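手持夹爪录的叠衣服数据，训练出来总在第二折失败，是数据问题还是模型问题？

栏目：学生项目与社团 > 机器人操作
标签：模仿学习　数据采集　手持夹爪　叠衣服

半截路灯

我们是学校机器人社的一个小组，这学期的课程项目题目是“双臂折叠衣物”，项目名叫 Tisora。流程很常规：人拿着一对手持夹爪在床上叠衣服，录下来，转成轨迹，再拿去训练策略，最后放到实验室的双臂上跑。验收在学期末，要求是三件没见过的衣服，每件至少叠成一次。

目前的情况：

一共录了 179 条，清洗以后留下 112 条。扔掉的主要是中途有一只手出了画面的，还有位姿跟踪丢失的。

训练用的是老师给的基线代码，没怎么改，只换了图像分辨率，动作块长度设成 18。

第一折（把一侧往中间翻）基本能成。第二折（下摆往上翻）几乎每次都夹空，夹爪在布的上方合上，然后空着手把后面的动作做完。偶尔夹到了，夹到的是两层布加上床单，一提就把床单带起来。

我们试过的：多训练一倍步数，没变化；把第二折的片段单独剪出来重复采样，夹空的位置变了，还是夹空；换一件颜色浅一点的衣服测试，第一折也开始不稳。

组里现在有两种意见。一种是继续录，凑到几百条再说。另一种是觉得录的方法本身有问题，再录也是白录。下次用实验室是星期二，想在那之前定下来。

补充几个可能有用的信息。录的时候衣服是随手放上去的，没有规定朝向，有时候已经有一部分折着。两个同学轮流录，一个习惯先伸左手，一个习惯两只手一起下。场地是宿舍的床，不是实验室的桌子，床单比较软，会跟着衣服走。夹爪开合没有单独标定过，用的是出厂值。

问题就是：应该先补数据还是先改采集方法？如果改，改哪几样？

——————

青石板

先改采集方法。112 条对一个只有两折的任务来说不算少，第一折能成也说明流程大体是通的。

你描述的现象里，“在布的上方合上”和“夹到床单”看着相反，其实可能是同一个原因：高度没对准。建议按下面的顺序查，前两项不用重新录。

一、夹爪开合标定。出厂值不一定准。把两只夹爪完全张开、完全闭合各录十秒，看读数两端是不是稳定，左右是不是一致。我们去年左边那只闭合的时候读数还剩一截，策略学到的就是“没夹紧”，现象和你们很像。

二、高度。拿几条第二折的轨迹，把夹爪闭合那一刻的末端高度画出来。如果散得很开，说明床垫被手压下去了，每次压的深度都不一样。人能靠手感补偿，机器人那边没有这个信息。床换成桌子，或者在床单下面垫一块硬板，散布会小很多。

三、动作习惯。两个人一个先左一个同时，对模型来说是两种做法混在一起。数据多的时候无所谓，你们这个量最好统一。定一个人录，或者写一张动作顺序，两个人都照着做。

四、初始状态。随手放没有错，但要分清楚“完全摊开”和“已经折了一部分”。我的做法是先只录摊开的，朝向控制在一个小范围里，策略稳定了再放开。

五、背景。床单颜色和衣服别太接近。另外你们最后是在实验室的双臂上跑，背景完全不同，这一点迟早要补。至少留一部分数据在实验室桌面上录。

重复采样第二折那一步可以先撤掉。数据本身高度不准，重复多少遍都是那个高度。

动作块长度 18 没有问题，先别动。

——————

路过的扳手

多录就行了，我们当时录了很多也是突然就好了。另外可以试试 Esance 那套夹爪，轻一点，手不容易酸。

——————

半截路灯

谢谢一楼。先回复查到的结果。

开合标定查了，右边正常，左边闭合时确实回不到零，已经重新标了。第二折闭合时刻的高度也画了，散得很开，和你说的一样。高度最低的那一批全是同一个同学录的，他习惯把手腕压在床上。

二楼说的换设备暂时不考虑，经费已经报完了。

动作顺序我们写了一版：两只夹爪先停在衣服两侧，同时下降，碰到布后停一下再合，合上后先竖直提一小段，再往中间翻。停顿这一步是新加的，方便后面切片段。

放两帧录制时的头部视角，衣服是深蓝色系的，床单是浅绿色。
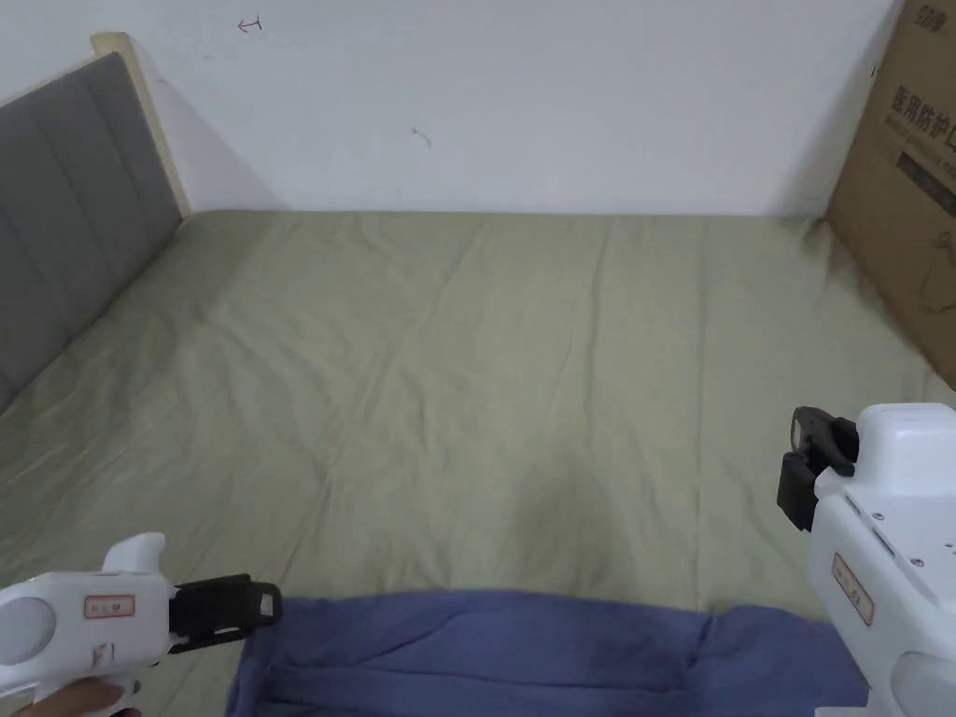
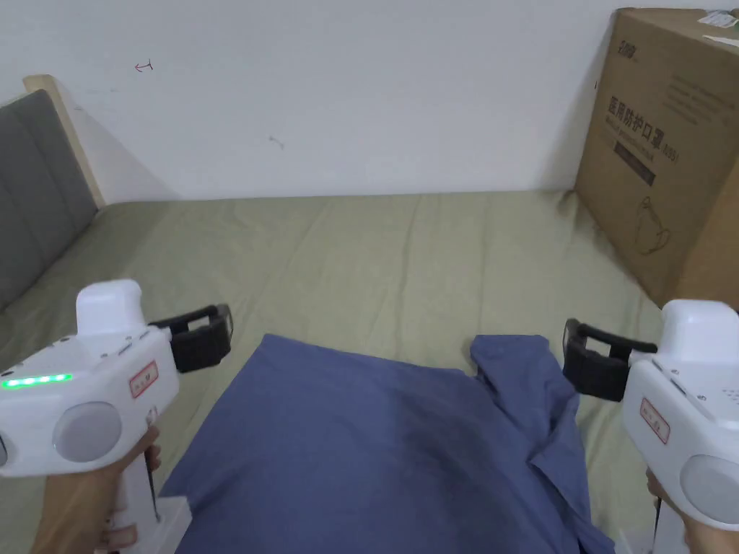
想再确认三件事。

第一，床单下面准备垫一块硬板，手头有一块长 100 厘米的绘图板，宽度够放一件衣服，两只手的活动范围会超出去一点。超出去的部分需不需要管？

第二，旧的 112 条还留不留。左边夹爪的读数可以按新的标定值换算回来，高度换算不了。

第三，背景里的杂物要不要清。有同学说背景乱一点反而泛化好，有同学说应该全部挪走，意见不统一。

——————

青石板

板子够用。衣服本身在板子上就行，手超出去的时候夹爪是悬空的，影响不大。板子要固定，四个角用胶带粘在床垫上，不然录到后面会滑。

旧数据按高度筛一遍。闭合高度落在中间那一段的留下，换算完标定值以后和新数据混着用，偏低的不要。第一折的片段可以单独多留一些，第一折本来就能成。先录 30 条新的，单独训一版，和混合的那版比较，哪个好用哪个。

背景不用专门清，也不用专门摆。要紧的是别让某样东西和某个动作绑在一起，比如它每次都在同一个位置，模型可能拿它当参照，到了实验室没有这个参照就偏了。最简单的办法是每录一段就换一下床上的位置和站的位置，训练时再加随机裁剪和颜色扰动。

还有一点，头部视角的高度也要管。坐着录和站着录差别很大，和机器人那边的相机高度越接近越好。你们先量一下双臂上相机到桌面的距离，再决定是坐是站。

——————

半截路灯

量过了，相机比我们站着录的时候低一截，坐在凳子上正好。新的一批全部坐着录，由手腕不压床的那个同学一个人完成。星期二先跑 30 条的那一版，有结果再来更新。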